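Lolville Boards > Machines & Automation > Papers and Results

Thread: Fiducial cube on the hand vs. no cube - the Hyvönen numbers

gantrygoblin
Posted 10th November

Finished reading the Hyvönen write-up on hand tracking for demonstration data. Short version for people who don't want the PDF: they put a printed marker cube on a multi-fingered hand, had a person work through tabletop tasks, and compared the pose they got from the cube with the pose from a markerless tracker. 183 episodes. The cube gave them a usable pose in 97 percent of frames. Markerless managed 74.

The conclusion is that we should all go back to gluing checkerboards to things. I spent three years getting away from gluing checkerboards to things, so I'm taking this well.

saltum_steve
97 percent of which frames, though? Section 4 says they dropped episodes where the cube was "substantially occluded." If I get to throw out my bad days I'm a 97 percent employee too.

gantrygoblin
They dropped the same episodes for both methods. It's in the footnote under the table, in the font size reserved for things reviewers asked for.

saltum_steve
Fine, but dropping them isn't neutral. The markerless tracker might have been perfectly happy in those. You're comparing on the cube's home turf.

mostly_harmonic
Steve has a point, and I say that with some pain. On the other hand I've run both, and markerless goes wrong in a nastier way. The cube disappears and you get nothing, which you notice. The other one hands you a confident wrist pose twenty degrees off and you train on it for a week.

We're on the Fimau hand with a cube, same idea as the paper. Setup as it stands:

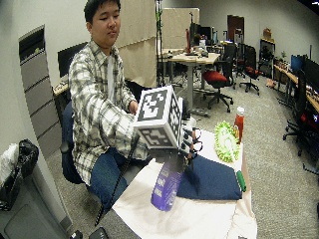 posted by mostly_harmonic | Fimau hand, cube rev 3 | 3,000 posts

The block is big. I know it's big. We started in September with one half that size and the corner estimates jittered so much that the hand looked like it had been up all night. Bigger squares fixed most of that. The price is that you now have a large white box to plan around every time you reach for a bottle, and wires at the fingers that would love to be part of the grasp.

Cloth on the table is to cut down glare, and it helps more than any software change I've made this year. Make of that what you will.

tinplate_owl
Doesn't the cube change how people demonstrate, though? If I had that thing in front of me I'd pick up everything from the one side where it doesn't bump. Then your policy learns to avoid a box it won't be wearing later.

mostly_harmonic
It does, yes. We see fewer top grasps on anything short. Our answer so far is to leave the cube on at test time, so at least the policy is being weird about a box that exists.

saltum_steve
So the method works provided you never stop using the method.

gantrygoblin
You've described most of my career.

To be fair to the paper, they do have an ablation where the cube comes off for evaluation. Success drops. They call it "modest" and put it in the appendix, so draw your own error bars.

tinplate_owl
Has anyone tried calibrating with the cube and then removing it, using joint encoders for the fingers and markerless for the wrist only? Seems like the obvious middle.

mostly_harmonic
Tried it. Fine until the wrist estimate drifts, and then you want the cube back. I could put it back on halfway through a session but the offset never matches what it was before - mine has moved by a hair every time I've remounted it. If somebody has a bracket design with proper locating pins I'd take it.

saltum_steve
I have one for the older Fimau wrist. Bolt pattern is different but the pins should carry over. Still think the paper's comparison is cooked.

mostly_harmonic
Send the file, keep the opinion.

saltum_steve
They ship together. Check your messages.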